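Notes on butcher-block tops and moisture, since I keep getting the same questions after the Skostik post. 1/

A laminated top is strips glued edge to edge. The glue line rarely fails first. Wood swells across the grain and barely at all along it, so the width moves and the length stays put. 2/

Fixing: slotted holes at the rails, washers, screws snug but able to slide. Tight round holes hold the wood still until it splits – usually near an end. 3/

Small bathroom items on a wood top:
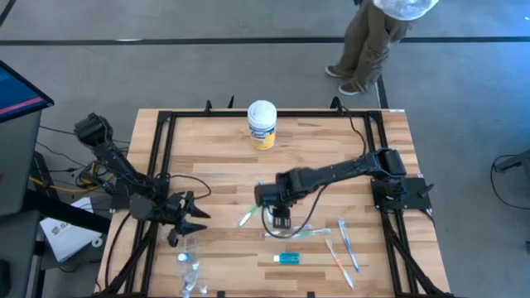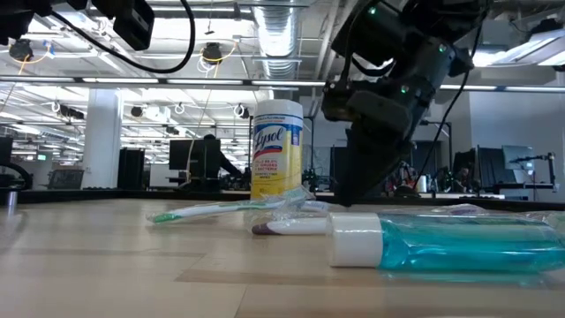

Finish both faces the same way. One sealed face and one bare face gives you a cupped top by November. I use two coats of Bolteo hardwax oil, thinned on the first pass, and buff after 3 hours. 4/

Ladan Salehi asked about mineral oil. Fine for cutting boards. It never cures, so it keeps leaving the wood and you keep putting it back. 5/

My test top is 762 mm wide. Between the dry months and the humid ones it moves about 2 mm. Slots cut to suit, no cracks so far. 6/

End grain takes up water much faster than the face. Extra coat there, sand to 320 first. Cutout edges count as end grain too. 7/

Slot dimensions next, once I've redrawn them.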